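Chapter 4
Clearing and Sorting the Household Table

After studying this chapter, you should be able to:
- explain why flat surfaces collect household goods faster than shelves or drawers do
- sort the contents of a table by where each item belongs
- separate packaging that can be recycled from packaging that cannot
- handle medicine boxes and their leaflets correctly during a cleanup

Key terms: holding surface, mixed packaging, fixed place, return trip, leaflet

4.1 The Table as a Holding Surface

In most small homes, one table serves many purposes. Meals are eaten there, mail is opened there, and shopping is set down there on the way to somewhere else. In this book, a table used in this way is called a holding surface. The term carries no criticism. A holding surface is a normal part of a working household, and it becomes a problem only when items stay on it after their use has ended.

The household survey carried out by Tincuța Grecu in the Stultness district asked residents to keep a written record of one table over 10 days in February. Most of the entries concerned food packaging. Clothing, medicine and shopping bags made up most of the remainder. Few residents could say when a particular wrapper had been put down, although nearly all could say who had last wiped the table.
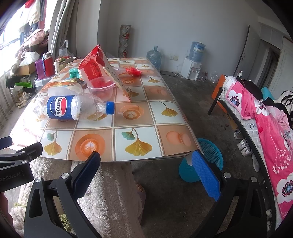 Packaging tends to remain on a table longer than food does. An item of food is finished and forgotten, while its container keeps its full size until someone flattens it, folds it or carries it away. A large empty drink bottle lying on its side takes up as much of the cloth as a dinner plate or more, and a folded paper carton left standing like a tent can spread over a bowl in front of it. Crumpled wrappers fill the gaps. For this reason, the first pass in any clearing task should deal with empty containers only. Items that are still in use are left where they are until the second pass.

The covering of the table also deserves attention. Tablecloths with a printed pattern, such as leaves, cups or cookies, make small scraps harder to find by eye. Students should run a flat hand lightly across a patterned cloth before wiping it. Plain cloths may be checked by looking along the surface toward a window.

4.2 The Two-Pass Method

The method used throughout this unit was set out by Catinca Vlad in the Amard housekeeping course. It consists of 2 passes, carried out in order.

First pass. Remove everything that is empty. Set bottles, cartons, wrappers and thin plastic bags to one side, and keep them apart from one another. Caps are handled according to the local collection rules. Paper cartons are opened and pressed flat. Snack packaging made of mixed materials is placed with general waste unless the local rules say otherwise.

Second pass. Return everything that has a fixed place. A fixed place is a shelf, drawer, box or hook that all members of the household know and use. Thermoses, jars and bowls usually have one. Clothing that has gathered near the table is treated as a separate task (see Chapter 6) and should not be folded on a surface that has not yet been wiped.

Each walk from the table to a fixed place is called a return trip. Grouping items by destination before leaving the table keeps the number of return trips low. A tray or a shallow box is useful for this purpose.

Medicine is never moved in a mixed load. A medicine box is picked up by itself, held upright, and read before it is put anywhere. The name on the front, such as Mecobalamin Tablets, is checked against the household medicine list, and the leaflet is pushed fully back inside if any part of it sticks out. A box that is not on the list is set aside for the person in charge of household medicine. Students do not open, combine or throw away medicine as part of a clearing task.

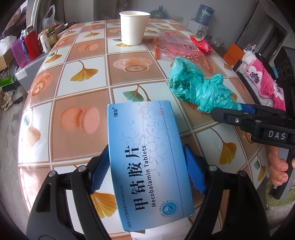 4.3 Before You Begin the Practical Work

Read the local collection rules for your area and copy the sections on bottles, cartons and film plastic into your notebook. Students using the Sydorenko workbook will find a blank table for this purpose on page 26.

Work in pairs. One student clears while the other records each item, the pass in which it was moved, and its destination. Change roles after the first pass. At the end of the second pass, wipe the cloth from the far side toward the near edge - never in circles - and let it dry before anything is set down again.

Keep your written record. It will be needed for the shelf-planning exercise in Chapter 5.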